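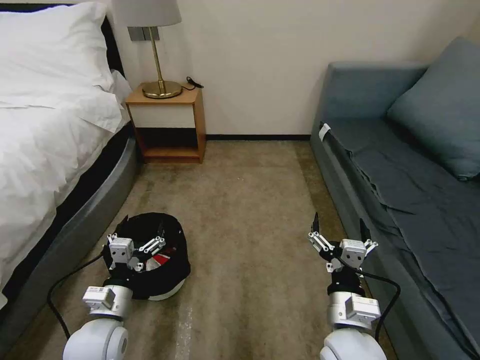 A bed with white pillows and a small wooden nightstand.

How a Football Club Begins
Young Supporters' Pages, Drultville Football Club

Football clubs can seem as if they have always existed. The ground is there, the colours are there, and grandparents talk about matches they watched when they were small. Yet every club was started by particular people in a particular place. These pages explain how that happens, using the history of Drultville Football Club.

What is a football club?

A team is a group of players who play a match together. A club is larger than a team. It may have several teams, for adults and for children, and it also includes the coaches, the people who look after the pitch, the people who sell tickets and the members who pay a small sum each year to belong. When a player leaves, the club carries on.

A club also has rules of its own. These are written in a document called a constitution. It sets out the name of the club, its colours, who may join and how decisions are made. The constitution of Drultville Football Club is four pages long. The first page is displayed in the entrance hall beside the ticket office, and young visitors are welcome to read it.

Who started our club?

The club was started by three people who worked at the Culano brickworks: Marcelino Tavares, Cleiton Meireles and Daiane Camargo. Mr Tavares and Mr Meireles played football after work on a piece of rough ground behind the drying sheds. Miss Camargo worked in the wages office and kept the list of who had played and what the score had been.

At first there was no league to play in. Matches were arranged by letter. Miss Camargo wrote to other workplaces in the district to ask whether they had a team, and if the answer was yes, a day was chosen. The earliest letter kept by the club is addressed to the railway yard at Brarkow. It asks for a match on a Thursday evening and requests that the visitors bring a ball, as the brickworks ball had split along a seam.

The club was formed at a meeting in November, held in the canteen after the day shift. Those present voted on a name. Some wished to call it Culano Brickworks, and others preferred Drultville, so that people who did not work with bricks would feel able to join. Drultville won the vote by three hands.

Why do clubs have colours?

In a football match it must be easy to tell one side from the other. Before clubs had proper kits, players sometimes wore caps or sashes over their ordinary clothes. Matching shirts made the game simpler for the players, for the referee and for those watching.

Drultville play in dark red with a cream collar. The red was chosen to match the local brick. The cream collar has a less grand history: the shirts were sewn by families of the players, and cream was the cloth that the draper had left. Supporters grew fond of it and the collar has remained ever since.

Most clubs also own a second kit, known as the away kit. It is used when the opposing team wears a similar colour. Our away kit is pale blue.

What is a home ground?

A home ground is the place where a club plays when it is the host. The other team travels there and is called the away team. Later in the season the two clubs usually meet again at the other ground, so that each has a turn at home.

The first home ground was the rough ground behind the drying sheds. It sloped towards the canal, and the team that won the toss nearly always chose to play downhill in the second half. When the brickworks needed the land for a new kiln, the club moved to Moen Road, where it plays today. The pitch at Moen Road is flat. It was laid with turf brought by cart, and players helped to roll it.

The largest crowd ever recorded at Moen Road was 3,859, for a cup match against Brarkow. Drultville lost. The programme from that afternoon can be seen in the glass case by the north stairs.

What is an anniversary match?

When a club reaches an important birthday, it may hold an anniversary match. Former players are invited to return, and they play a friendly game, meaning a game that does not count towards any league or cup. Rules may be relaxed a little. Halves are often shorter, and as many substitutes may be used as the captains agree.

At the last anniversary match, the team of former players was led by Cleiton Bragança, a goalkeeper, who played the second half as a forward. The younger side was captained by Cleiton Camargo, a grandson of Daiane Camargo. Before the kick-off both teams walked from the old brickworks gate to Moen Road, along the route the first players took when the club moved. Children from the junior teams carried the flags.

How do we know what happened?

Clubs learn about their past from match reports, letters, photographs, programmes and shirts, and also from the memories of older supporters. Memories do not always agree. Two people who stood side by side at the same match may remember different scorers. Where this happens, the club looks for a written record, and if none can be found, both accounts are kept.

Readers who have an old programme or ticket at home may bring it to the club office with an adult. It will be copied and handed back on the same visit.

Words to know

Constitution: the written rules of a club.
Kit: the shirt, shorts and socks worn by a team.
Fixture: a match that has been arranged for a certain day.
Friendly: a match that does not count towards a league or cup.
Programme: a booklet sold at a match, with the names of the players.
Turf: grass together with the soil that holds its roots.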